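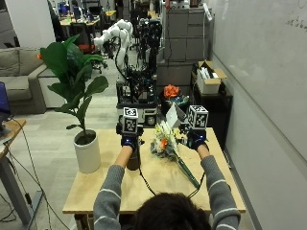
Khurram Ghauri
Thread starter, floor tech, second shift

Can they do chores yet? Starting with flowers

OK so this came up at my sister's on Wednesday and I've been chewing on it ever since. She runs a small flower counter inside the Lashari grocery and somebody told her the robots will be doing her job soon. She looked at me like I'd know, because I work near machines all day (I mostly fix conveyors, but sure).

My first answer was no way. Then I drove home and thought about it and got less sure.

Look at what's on that table. One wrapped bouquet, clear and white paper, a little orange flower in with the white and cream ones, long green stems. There's a person with gloves on and a controller in each hand, and a white arm standing back there on its cart. The bouquet is the part I want to talk about. My sister picks one of those up, peels the wrap, strips the bottom leaves, cuts the stems and gets it in a vase while she's telling a customer about her knees. She doesn't look down for half of it.

So what I'm asking is where you all think we are. Which chores can a machine do in your house or your shop today, with no babysitting? I don't mean a video. I mean you left the room and it got done.

My own list is short. Robot vacuum, yes, if I pick up the socks first. Dishwasher, yes, and I will fight anyone who says a dishwasher isn't automation. At work the palletizer, yes, as long as the boxes are square and dry.

beltandpulley
Regular, 20 years in packaging

Dishwasher counts. But notice what it doesn't do, it doesn't load itself. Same with your palletizer. We built the box around the job so the machine never has to figure anything out. The minute you ask it to walk over to the mess, it's a different conversation.

Flowers are about the worst thing you could pick. Every stem bends its own way and the paper crinkles and slides. I wouldn't quote that job.

Rukhsana Bhutto
Member, bakery and café owner

I'm going to disagree with both of you a little bit! We had a demo unit in from Bremska for a while, a two-armed thing for wiping tables and bussing cups. I went in ready to hate it. It was slow, it was SO slow, but it got the cups. It knew a cup from a saucer. It wiped a table and then it wiped the table again, and I have paid teenagers who did neither.

Where it fell apart was anything floppy. Napkins, the paper bags, a dish towel somebody left wadded up. It would pinch a corner and lift and stand there holding it like it was waiting for instructions.

Would I buy one? At that price no. If it was the cost of a decent oven, I'd think hard about it.

beltandpulley
Regular, 20 years in packaging

How many cups an hour, though? That's always the question and the sales guy always has to get back to you.

Rukhsana Bhutto
Member, bakery and café owner

I timed it, because I'm like that. 41 cups in an hour, with me staying out of its way. My morning girl does that before her coffee is cool. But it did those after closing, when I was in the back doing dough and would otherwise have been doing cups. I don't care if it's slow at nine at night. Nobody's standing in line.

Khurram Ghauri
Thread starter, floor tech, second shift

See, that's a good point and one I hadn't thought of. I was comparing speed to speed like everything happens in the lunch rush. Laundry could take all night for all I care, as long as it's folded when I get up.

dustypatio
New here

Long time reader. I did one of those remote operator jobs last year, for a company called Urkonitz. Two controllers, gloves, and you drive the arms with your own hands. My stuff was mostly kitchen things — putting groceries on a shelf, opening a drawer, that kind of work.

What surprised me was how bad I was at it. I have been opening drawers my whole life. Through the arms I'd knock the handle, back off, come in again, knock it again. You lose the feel in your fingertips and suddenly you understand how much of a chore is feel. By my second month I could do a shelf pretty well, and my shoulders were like rocks.

So when somebody says the robot can't do flowers, my question is whether a person could do flowers through that robot. If I can't do it driving, I don't see how it learns it from me. Wrapped bouquet? I could have moved it from one side of a table to the other. Unwrapping it, maybe on a good day. Cutting stems, I would not have wanted scissors on that thing.

beltandpulley
Regular, 20 years in packaging

That's the most useful post in here. And it backs me up, for the record.

dustypatio
New here

Half backs you up! I got a lot better in two months and the grippers got swapped out for better ones in the middle of it. I'd say shelves and dishes are close. Soft stuff, no.

oldgregsgarage
Moderator

Moving this from General to Home & Shop. Carry on.

Since I'm here: I've got 55 houseplants (yes, my wife knows) and the only automation I trust with them is a drip line on a timer. It cost me next to nothing and it has outlived two phones. People want an arm with a watering can. Why? The fiddle-leaf in Khurram's picture doesn't care who's holding the can. Same story with a lot of chores, if you ask me. You want the water moved, so move the water. Skip the arm.

Rukhsana Bhutto
Member, bakery and café owner

Greg, your drip line can't dust the leaves, though. Those big glossy ones get filthy. I have one in the café window and wiping it is my least favorite five minutes of the week.

oldgregsgarage
Moderator

OK, you got me on the leaves. I put mine in the shower.

Khurram Ghauri
Thread starter, floor tech, second shift

Now I'm picturing a robot putting a ficus in the shower.

I do agree with Greg for plants, but a house has a hundred small jobs and I can't run a drip line to each one. Put the mail somewhere. Get the mug off the arm of the couch. Take the flowers out of the paper before they wilt. No one is going to build a special machine for the mug, and that's the whole pitch for an arm with hands, that it does the leftover stuff. I just don't think it does it yet without somebody nearby.

mvp_carol
Member

I do maintenance at a motel, and our owner looked at the Ciletum linen folder. It does flat sheets great. It does not do fitted sheets. I don't do fitted sheets either, so I didn't feel I could hold it against the thing.

For bathrooms I'd hand over my whole paycheck. Wipe the mirror, scrub the tub, don't flood the place. I've been hearing "5 years" for that since I started, and I'm not young.

beltandpulley
Regular, 20 years in packaging

It'll be 5 years when you retire too, Carol. Wet floor, glass, porcelain, a drain full of hair. I stand by what I said. Give me a fixture and a square part and I'll automate anything you like. Your tub is neither.

dustypatio
New here

I'd take that bet, for tubs. A tub doesn't move and it doesn't crinkle. It's way easier than a bouquet, you're just dragging a sponge over a hard surface. Somebody will do tubs before they do flowers.

mvp_carol
Member

From your mouth to my boss's ears.

Khurram Ghauri
Thread starter, floor tech, second shift

OK, I read all this out loud to my sister over the phone. She says she's keeping the flower counter, and she wants to know if the Bremska thing can sweep up leaves and cut stems off the floor at closing. Rukhsana, did you ever try it on the floor, or was it tables only?

Rukhsana Bhutto
Member, bakery and café owner

Tables only. It couldn't reach down that far. Tell her a wide push broom, and if she finds a robot that'll do it for less than an oven, I want the phone number.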